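Setbridge Publishes Garment Folding Guide for Small Bedrooms

Flat-surface method covers jackets, hooded tops and other bulky outerwear 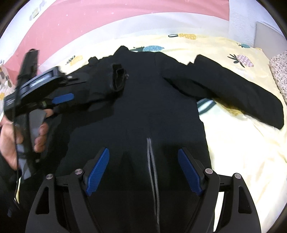 SETBRIDGE, May. Inine, a home storage and textile care company, today released the second edition of its Garment Folding Guide, a reference document for households that store outerwear in drawers, under-bed boxes and shallow shelving. The new edition adds a full section on jackets and replaces the table-based instructions of the first edition with a procedure that uses a made bed as the working surface.

The guide is available as a free download and as a printed booklet. It contains 532 line drawings and is organized by garment type, with a separate index by storage depth.

The change of working surface follows reader feedback on the first edition. Many readers reported that they did not have a table large enough to lay out an adult jacket with both sleeves extended. A bed is present in almost every home where clothing is folded, and a duvet holds fabric in place better than a varnished tabletop. The drawback is that a soft surface gives under the hand, so creases have to be set by smoothing outward from the center of the garment instead of by pressing down. The guide treats this in its opening chapter, with instructions for leveling the duvet before work begins.

"Most folding instructions assume a hard, flat surface about the size of a door," said Aoi Fujimoto, editor of the guide. "We rewrote every procedure for a surface that moves a little. The order of the folds is different, and so is the amount of fabric you handle at one time."

Jacket procedure

The jacket section divides the work into 6 steps: fasten, spread, align, turn in the sleeves, fold the body, and finish the collar or hood.

In the first step, front closures are fastened to the top and pockets are emptied. Drawcords are pulled level and left loose. The guide advises against tying them, as a knot leaves a hard point in the stack.

In the second step, the jacket is spread across the middle of the bed with the collar or hood pointing away from the person folding. Sleeves are drawn outward on the diagonal. Cuffs often roll or bunch when a sleeve is pulled by its end, and the guide specifies that any rolled cuff be opened before the sleeve is moved again. A cuff left rolled adds thickness at one corner of the finished bundle and causes it to lean when stored upright.

Alignment is done at the side seams. The two seams are brought parallel, and the hem is squared to them. The shoulders are adjusted last. Padded and quilted garments may not lie fully flat at this stage. The guide allows for this and gives a second set of drawings for garments with filling.

Each sleeve is then turned in across the body at the shoulder seam and folded back on itself so that the cuff ends near the hem. The overlap between sleeves should fall on the center line. For short-bodied jackets, where the sleeve is longer than the torso, an additional turn is made at the elbow.

The body is folded upward from the hem, in halves for drawer storage or in thirds for boxes. Hoods are laid over the finished bundle or tucked into it, depending on the depth of the container. Stiff collars are left standing until the last fold and then pressed down by hand.

Dark garments and patterned bedding

A short chapter deals with visibility. Black and navy garments show few seam lines under ordinary bedroom lighting, and misaligned seams are a frequent cause of uneven folds. The guide recommends a pale duvet cover where one is available, as the outline of a dark sleeve or hem can be read clearly against it. Large printed motifs do not interfere with the method and can be used as reference points for squaring the hem. Narrow stripes set at an angle to the bed are less suitable.

Lint transfer is covered in the same chapter. Readers are advised to brush the cover before laying out dark fabric and to brush the garment once on each side before the sleeves are turned in.

Storage tables

The second half of the guide consists of storage tables. Each table lists a garment type, the recommended fold, the orientation in the container and the maximum number of items per stack. Down-filled jackets are limited to 2 per stack to avoid prolonged compression of the lower item. Unlined shell jackets may be filed upright in a drawer of at least 200 millimeters internal depth.

The tables were prepared by Isamu Sugawara, product engineer at Inine, using the company's Oshima drawer inserts and Hurolness under-bed boxes. Dimensions are given for both, and a blank table is included for readers who want to enter the measurements of their own furniture.

"The fold depends on the container, so measure the container first," said Sugawara. "If the drawer is shallow, a jacket folded in halves may have to be folded again, and that second attempt is usually less even."

Care notes have been revised as well. Garments should be fully dry before folding, and waxed or coated fabrics should be hung wherever space permits. Folded outerwear kept through the warm months should be taken out once, shaken, and refolded along different lines.

Availability

The Garment Folding Guide, second edition, can be downloaded from the Inine website in letter and A4 formats. Printed copies are supplied with Hurolness under-bed boxes and can be ordered separately through the Setbridge office. Owners of the first edition can download the jacket section and the revised storage tables as a supplement.

About Inine

Inine designs and sells drawer inserts, storage boxes and textile care products for homes with limited closet space. The company is based in Setbridge.

Press contact

Inine Press Office, Setbridge
Review copies and high-resolution drawings are available on request.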